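Wultlow hospital marks its first year of keyhole surgery with an open evening 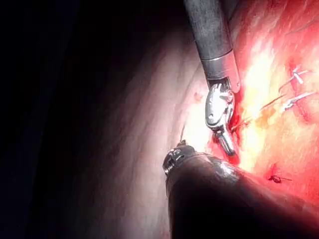 WULTLOW - People in Wultlow who need an operation have had the choice of staying close to home for a year now, and the surgical department at Cananska Hospital would like to say thank you with an open evening in November, with coffee, cake and plenty of time for questions.

The department has carried out 238 robotic-assisted operations since the service opened its doors last fall, a good many more than the planners had dared to put in their first budget. Before that, patients from this side of the county were usually sent to the city, and anyone who has made that drive in winter (with a worried relative in the passenger seat, and nowhere to park at the other end!) will understand why the news was so welcome here.

Visitors will be able to see one of the operating rooms before it is cleaned and closed up again for the morning list, and the nurses have promised to explain how a patient is looked after from check-in to the first cup of tea afterward. There will also be a table where children and grown-ups alike can try their hand at stitching with long-handled instruments on a piece of foam, and it is a good deal harder than it looks, as several members of the hospital board found out at the rehearsal.

Fine needlework in a small space takes a lot of practice, and the surgical team still spends part of every week on it. A new training room, paid for in part by the Leitão Fund, is due to open next to the department in the spring. The fund's appeal has so far drawn gifts from 1403 households, many of them small and quite a few with a kind note tucked in the envelope.

The doors open at 6 p.m. and the tours run until 9, in groups of 11. There is room for around 1000 visitors over the course of the evening if the cafeteria is used as well. Tours are free, but places should be booked at the front desk. The Trodar bus stops outside the main entrance.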